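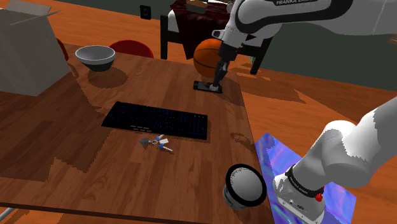
The phone on the wooden table and the basketball behind it

Muireann Hennessy read the statement to the end and put it down.

"It says my brother fell on the stairs," she said. "Which stairs? The station in Galtitz has one floor."

Inspector Trajkovski looked at the window. It was May and somebody was cutting grass.

"The form has 9 pages," he said. "Mistakes are possible."

"Page four is missing."

He did not answer. She had waited 628 days for this paper, and she had paid 2,000 to the lawyer, Lejla Petkov, who told her to ask only short questions and to write down every silence. So she opened her notebook and wrote: silence, ten past three.

"Who was on duty that night?" she asked.

"Dumitrescu. He works in Hania now."

"Then I will go to Hania."

Trajkovski closed the door before he spoke again — quietly, with both hands. "Ask him about the keys," he said.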